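Oil or wax on a softwood desk top?

clundex_fan
Posted Aug 11, 2026
I bought a bare softwood top for my desk and need to finish it before I put a monitor on it. The store sold me hard wax oil. My brother says use water-based poly and forget it. I want to keep it pale. I write by hand a lot, so dents matter too.

moataz_n
Poly. Oil turns that kind of wood yellow within a year. Mine went orange by October and I had to sand all of it back.

Testudus42
Disagree. It yellows from sunlight whatever you put on it. An oil with a little white pigment slows that down, and you can patch one spot without stripping the top.

moataz_n
You can patch it if you remember what you used. Most people don't. Two thin coats of poly and mine still looks the same.

xolalpa
Neither one will stop dents. Softwood is soft. Get a desk pad.

Testudus42
Agree on the pad. Whatever you choose, sand to 120 and then 180 and do the underside too, or it can cup.

clundex_fan
Is 240 too fine for oil?

xolalpa
For oil, yes, I'd stop at 180. It stops soaking in well.

moataz_n
Try both on an offcut and leave them in a window for 20 days. Then you don't have to take my word or his.

lindalva_m
I'm at the same stage with pale wood and leaning toward the white oil. Grain.
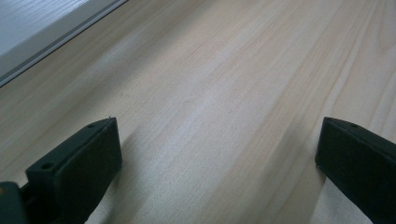
Similar threads

Removing a water ring from a waxed table
Best sandpaper for end grain
Desk legs for a 45 inch top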